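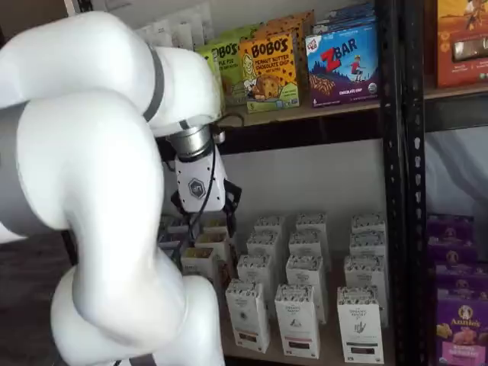

紙箱入りの茶葉は、外装を開封しなければ湿気を吸わないのか。

吸湿の程度は内袋の材質と封の状態によって決まり、紙箱そのものに防湿の働きはほとんど期待できない。未開封であっても、内袋が紙のみの製品では保管場所の湿度に応じて茶葉の水分が変化する。

印刷する | メールで送る

作業記録　包装食品の保管と吸湿に関する覚書
2023年4月23日
保管試験室

一　本日の作業の範囲

前回の打合せで持ち越しとなっていた、乾燥食品の外装および内装の吸湿について、予備測定の結果を整理した。対象は箱入りの茶葉、朝食用の穀類、焼き菓子である。いずれも常温で流通する品目であり、通常の店舗や家庭では温度のみが意識され、湿度の管理は行われないことが多い。本記録では、測定条件、秤量の手順、途中で判明した不備、および次の担当者への引継ぎ事項を記す。

測定は室温20℃に設定した恒温室で行った。湿度は飽和塩溶液を入れた密閉容器で調整し、乾燥側と湿潤側の二条件とした。試料台帳の番号は2596から起こしている。旧台帳の末尾と重複する懸念があったため照合したが、重複は認められなかった。

二　茶葉

茶葉はParachaの箱入り品を用いた。内袋には、紙のみのものと、Skevenの防湿フィルムを貼り合わせたものの二種がある。両者は外箱の意匠が同一で、底面の記号によってのみ区別できる。受入れの際に混在していたため、秤量に先立って全数の底面を確認し、付箋を貼付した。この作業に午前の大半を要した。

湿潤条件では、紙のみの内袋の試料に明らかな質量の増加が見られた。増加は初めの数日に集中し、その後は緩やかになった。貼り合わせ袋の試料では、同じ期間の変化は天秤の繰返し誤差と区別しがたい範囲にとどまった。ただし一点だけ紙のみの袋に近い値を示したものがあり、拡大鏡で調べたところ、封の端に細いしわが通っていた。材質の差よりも封の差が結果を左右する場合があるという、従来の所見に合致する。

香気については官能による比較を試みたが、評価者の人数が足りず、記録として残せる水準に達していない。値は台帳に記入せず、欄外に「参考」とのみ書いた。 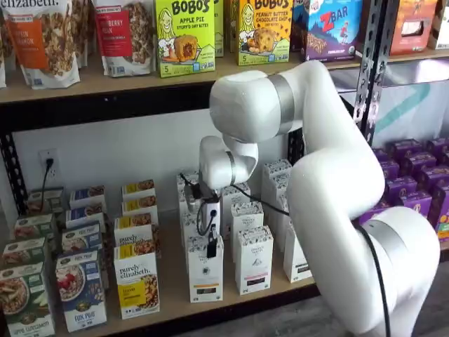
秤量に際しては、箱ごとの質量と内袋ごとの質量を別々に取ることとした。箱ごとの値だけでは、紙箱の吸湿分が茶葉の吸湿分に加算され、内容物の変化を過大に見積もることになる。以前の記録にはこの区別がなく、過去の値との直接の比較は避けるべきである。比較が必要な場合は、空箱のみの吸湿量を別途求め、差し引いて扱う。

三　紙箱

Drukexから提供を受けた空箱について、同じ二条件で質量の変化を調べた。紙箱は茶葉よりも応答が速く、容器から取り出して天秤に載せるまでの間にも値が動く。一点目の秤量では表示が安定せず、三度やり直した。以後は、蓋付きの秤量皿に移してから取り出す手順に改めた。改訂前の値には線を引き、消去はしていない。

紙の目の方向による反りも観察された。湿潤条件に置いた箱では、広い面が外側に膨らみ、角の糊しろが浮いたものがある。糊しろの浮きは防湿の点では問題とならないが、積み重ねた際の安定を損なう。背の高い箱を重ねる場合は、下の箱が変形すると上の列が前方に傾くことがあり、陳列棚での保管を想定するならば積み段数も条件に含めるべきである。

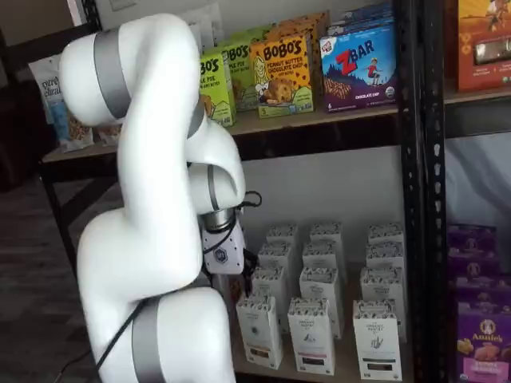
図　棚の下段に積まれた白い箱

四　穀類および焼き菓子

穀類は一袋の内容量が揃っておらず、開封品から200gを量り取って条件を合わせた。量り取りの間の吸湿を抑えるため、恒温室内で作業を行い、乾燥剤を入れた容器に直ちに移した。粒の砕けたものは表面積が大きく吸湿が速いため、ふるいで除いている。除いた分の質量も台帳の別欄に記した。

焼き菓子では、質量の変化よりも食感の変化が早く現れる。わずかな水分の増加でも割れ方が鈍くなり、折ったときの音が低くなる。折り曲げ試験の治具は支点の間隔が合わず、今回は使用を見送った。支点を削り直す必要があるが、工作室の旋盤が点検中であるため、再開後に依頼する。

穀類と焼き菓子を同じ容器に入れることは避けた。水分活性の異なる食品を同一の空間に置くと、周囲の湿度とは別に、食品同士の間で水分が移動する。家庭で複数の菓子を一つの缶にまとめた際に片方だけがしけるのは、多くの場合この現象による。
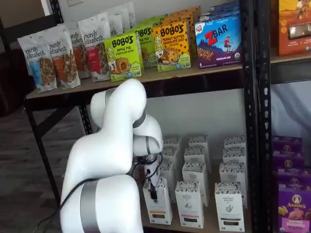

水分の移動を確かめるには、容器の内容積を揃える必要がある。現在の密閉容器は公称の容積と実測値に差があり、水を満たして量ったところ755mLであった。容器ごとのばらつきも無視できないため、残りの容器についても同じ方法で実測し、底面に油性筆で値を記入する。蓋のパッキンは二個に硬化が見られたので廃棄した。

五　測定上の不備

湿潤側の容器の一つで、塩溶液の固体がほぼ溶け切っていた。飽和が保たれていなければ所定の湿度は得られない。当該容器の試料は参考値とし、塩を追加して再度平衡を取る。点検表には溶液の残量の欄しかなく、固体の有無を確認する欄がなかった。様式の改訂を申請する。

また、恒温室の記録計に短い欠測がある。扉の開放とは時刻が一致せず、記録紙の送り不良と考えられるが、確定はしていない。

六　Nondach倉庫での予備調査

実際の保管環境を把握するため、Nondachの倉庫に湿度計を設置した。壁際の床に近い位置で湿度が高く、通路側の上方で低い傾向にある。外壁に接して置いた品は、夜間の冷え込みにより表面の湿度が局所的に上がるおそれがある。壁との間に隙間を設けること、床に直接置かないことを先方に申し入れた。梅雨の期間の値が得られていないため、9月まで設置を継続する。

七　引継ぎ事項

・茶葉の内袋の種別は底面の記号で確認すること。外箱の印字では判別できない。
・紙箱の秤量には蓋付きの秤量皿を用いること。
・塩溶液は、底に固体が残っていることを目視で確認してから容器を閉じること。
・封のしわが疑われる試料は除外せず、別欄に記録すること。
・折り曲げ治具は工作室の棚に返却済み。支点の寸法は図面の余白に鉛筆で記入した。

Skevenへは、封の温度条件に関する資料を請求した。回答が届き次第、本記録の末尾に綴じる。

分類：作業記録／食品保管／包装材料／湿度

お問い合わせ：保管試験室　記録担当　｜　無断転載を禁じます　｜　ページの先頭へ戻る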